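Dusetti Publishes Good-Practice Guide for Testing Tabletop Robot Arms in Simulation

Seventy-page document sets common rules for scene setup, trial records and the wording of results
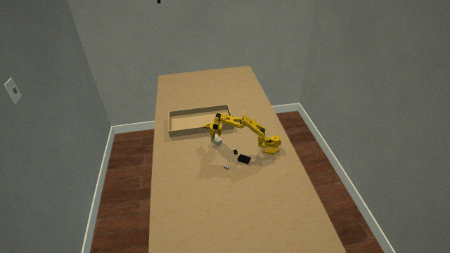
By Lachlan McPhee, Dusetti Standards Office
For release: December

SEDEN – Dusetti has published the first edition of its good-practice guide for simulated testing of small robot arms. The guide covers bench-scale pick-and-place work, in which an arm moves small objects between a work surface and a container. It is meant for test labs, arm makers and buyers who are asked to accept simulated results as part of a purchase or a safety file.

The guide runs to 70 pages and is divided into seven parts: scope and terms, scene description, arm and gripper model, object set, trial procedure, records, and reporting. Parts 2 and 6 are mandatory for any lab that wishes to state that its work follows the guide. The remaining parts are advisory in this edition.

Simulated tests are now common in the early stages of arm development. Reports on such tests differ widely in what they disclose. Two labs may use the same arm model and the same task name and still work with different table heights, friction values, object masses and lighting. A reader who has only the success rate has no means of comparing them. The guide deals with this mainly through the scene sheet, a fixed form that must be filled in before the first trial and attached to the report unchanged.

The scene sheet records the size and surface of the table, the mounting point of the arm, the position and wall height of any tray, and the starting pose of each object. Objects that take no part in the task are listed too. Under Part 2, a tray with low walls and a tray with high walls are separate scenes and may not share a result. The same applies where the arm base is moved after trials have begun.

Lighting is treated as a test condition wherever the control software uses camera input. Shadows cast by the arm can fall across objects on the table and change how they are detected. Labs must state the number and position of light sources and whether shadows were turned on. Where the software uses joint and object positions taken directly from the simulator, the lighting entry may be left blank, but the source of the positions has to be named.

Part 5 sets out the trial procedure. Each trial starts from a recorded seed value and ends at a stated time limit. A trial may be struck from the record only for a fault in the simulator itself, such as two solid bodies passing through each other, and the fault must be logged with the seed so that another lab can repeat it. An object that slips from the gripper, tips on the tray wall or comes to rest outside the tray counts as a failed trial. Manual resets during a trial are not allowed.

Reporting rules are given in Part 7. A simulated result must be labeled as simulated in the title of the report, in each table and in the caption of each figure. The words "tested" and "verified" may not be used alone for work carried out only in simulation. Rendered pictures may be included, provided they come from the scene described on the sheet and have not been retouched.

"Most of the disputes we see start with a missing number – a mass, a friction value, a time limit," said Lachlan McPhee of the Dusetti Standards Office. "The lab usually has it in a settings file. The sheet puts it in front of the reader."

The draft was tried out by two labs, Lalluron and Kaimal, which exchanged scene sheets and each rebuilt the other's scenes without further contact. Entries that led to different scenes were reworded. The largest change was to object pose, which is now given relative to a marked corner of the table. The draft had used the arm base, and this caused errors when the base was turned.

The guide does not replace workplace safety rules or a risk assessment of the installed arm. Speed limits, guarding and emergency stops on physical equipment are outside its scope. Mobile bases and arms working side by side are also excluded from the first edition.

The guide and a blank scene sheet are available from the Dusetti Standards Office in Seden. Comments on the advisory parts should quote the part and clause number and include proposed replacement text.

Contact: Lachlan McPhee, Dusetti Standards Office, Seden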